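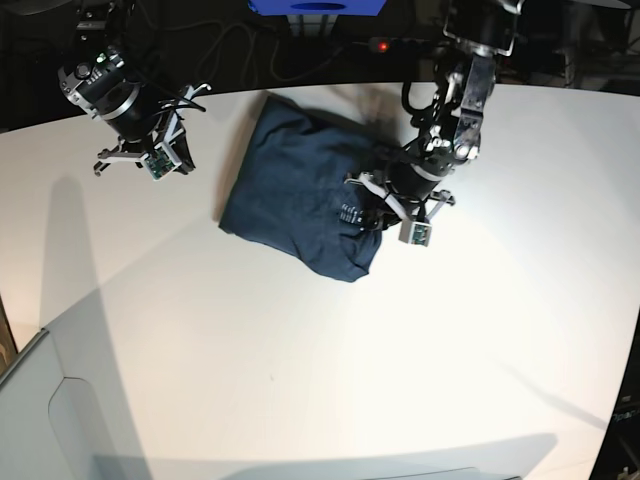

Dunkelblau, zusammengelegt, knittrig.

Donnerstag, spät

Nur kurz, muss um sechs raus. Anmeldung für Mastholm ist durch!! Platz bestätigt, Geld überwiesen, kein Zurück. Drei Nächte im Januar in einem Landschulheim, und ich spiele eine Grenzbeamtin aus Skaltia. Ausgerechnet ich, die beim Zoll immer rot wird.

Also Kostüm. Stand der Dinge: Hose habe ich (die schwarze, Knie etwas speckig, egal, Beamte sitzen viel). Stiefel geliehen. Mantel: Katastrophe. Heute nach der Arbeit zu Castellanos gehetzt, zwanzig vor sieben, die hatten schon die halbe Beleuchtung aus. Wollstoff wollte ich, grau, irgendwas Schweres. Alles entweder zu teuer oder so dünn, dass man die Zeitung durch lesen kann. Am Ende stand ich vor den Resten und habe 2 Meter Futterstoff in Senfgelb gekauft. Kein Mensch braucht Senfgelb. War runtergesetzt. Ich glaube aber, unter Grau sieht es toll aus, wenn der Mantel aufgeht, so ein kurzer Blitz.

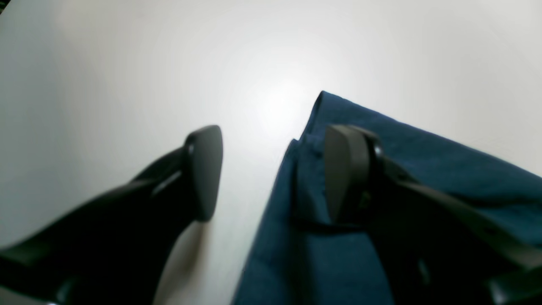
Zuhause dann die Fekier vom Schrank geholt. Uralt, wiegt wie ein Amboss, Pedal schmort ein bisschen. Probenaht: Schlaufen unten. Neu eingefädelt, wieder Schlaufen. Nadel gewechselt, Spule umgedreht, dann ging es plötzlich und ich trau mich jetzt nicht mehr, irgendwas zu verstellen. Steht noch auf dem Küchentisch, gegessen wird eben auf dem Sofa.

Schnitt habe ich von einem alten Bademantel abgenommen. Ja. Ärmel sind zu weit, Kragen muss ich dranerfinden. Mama hat am Telefon gelacht, aber nett. Sie meint, ich soll doch einfach einen kaufen, im Netz gibts ja alles. Hab geguckt: einer für 300 Euro, mit Plastikknöpfen. Da kann ich meine Fehler auch selber machen, kostet weniger.

Komisch übrigens, wie nervös ich bin. Nicht wegen dem Mantel. Beim letzten Mal (in Zivil sozusagen, nur als Springerin für die Küche) saßen alle abends am Ofen und redeten stundenlang in ihren Rollen weiter, und ich habe Kartoffeln geschält und zugehört und wollte so gern mitmachen, wusste aber nicht wie man da reinkommt. Einfach anfangen zu reden? Mit welcher Stimme? Hab vorhin im Bad geübt, "Ihre Papiere bitte". Klang wie eine Zahnarzthelferin. Vielleicht ist das ja garnicht falsch für Skaltia.

Der Hintergrundtext für die Figur soll höchstens 2.000 Zeichen haben. Ich bin bei rund 100 und die handeln alle von ihrer Katze.
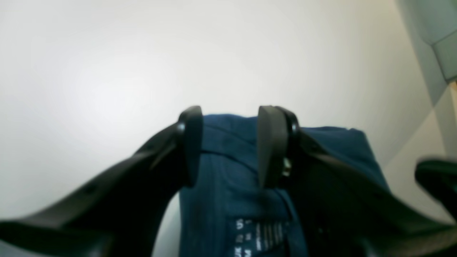 Was noch fehlt: Knöpfe (Messing? oder die Hornknöpfe von Omas Strickjacke, da müsste ich aber fragen), Stempel, Stempelkissen, ein dickes Buch zum Reinschreiben. Den Stempel will ich aus Radiergummi schneiden. Spiegelverkehrt denken!! Beim Weihnachtskartenstempel damals stand überall rückwärts Frohes Fest und ich habs erst nach dem Verschicken gemerkt.

Und Wolle. Also Stoff. Samstag nochmal los, vielleicht Flohmarkt, vielleicht hat jemand eine alte Decke. Eine Decke wäre eigentlich perfekt, schön kratzig, dann guckt man auch gleich strenger.

Wecker stellen. Bügeleisen aus? Ja, grad nachgeschaut. Das Schnittpapier liegt noch im ganzen Flur, ich steig morgen einfach drüber. Gute Nacht.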